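Guides > Kitchen > Flundavent Dish Rack and Tray > Setting Up and Daily Use

Search the guides Enter a word or part number Go

Section 2. Setting up the rack and drying your plates

Now that you have everything out of the carton and the packing paper is in the recycling, you can get the rack ready for its first load. Take your time with this part. It only has to be done once, and a rack that sits properly from the start is so much nicer to live with than one you have to nudge back into line every evening after supper.

Before you begin

You will need a soft cloth, a drop of dish soap, and a clear stretch of flat counter. Leave a little open space beside the tray as well, so you have somewhere to set plates down while you are loading and unloading. If your tray came with the thin protective film still on it, peel that off first (it can be stubborn in the corners, and a fingernail works better than a knife).

1. Wash the tray and the wire rack in warm, soapy water, rinse them, and wipe them dry.

2. Set the tray down on the counter with the open side up. Press gently on each corner. If it rocks, slide it a few inches one way or the other until it settles.

3. Lower the wire rack into the tray, keeping it level as it goes in. It should rest on the bottom of the tray without leaning against the sides.

4. Give the rack a light push from each end. A tiny bit of movement is fine. If it slides freely, lift it out and check that the feet are all pointing down.

Note: The Flundavent tray is clear plastic, and we do get letters asking whether it can be ordered in a color. For now it is clear only. Most people come around to it, as it lets you see at a glance when there is water to pour off.
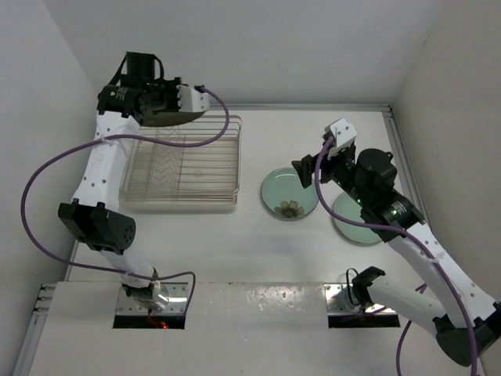

5. Start with your round plates, and try just two of them the first time. Stand the first one on its edge between two wires near one end of the rack, and let it lean back a little on its own.

6. Leave an empty space, then stand the second plate facing the same way. Air needs to get between them, and plates that touch tend to hold a ring of water where they meet.

7. Once you are happy with how those two sit, go ahead and fill the rest of the rack, working toward the other end. Large plates go in first and small ones after.

8. Leave the load alone for 10 minutes before you check it. In a damp August kitchen it may want a good deal longer, and there is no harm at all in leaving everything overnight.

CAUTION: Do not lift the tray with plates standing in the rack. The load can shift toward you all at once. Take the plates out first, then the rack, and carry the tray to the sink by itself.

CAUTION: Keep the tray away from burners, toaster ovens, and anything else that gets hot. Plastic that has warped will not go flat again, and we can't replace it under the Nikent guarantee.

Unloading

Take plates out in the opposite order, small ones first, holding each by the rim with a dry hand. If you like to stack them beside the tray before they go up in the cupboard, feel the bottom edge of each one as you set it down, for that is where the last drops gather.

Pour off the tray every day you use it. Once a week, wash it along with the rack, paying attention to the spots where wires cross. A soft brush is fine here, but please skip the steel wool.

Replacement racks are listed under part 1667 and fit both the Flundavent and the older Faulkner tray. See Section 3 for removing hard-water marks.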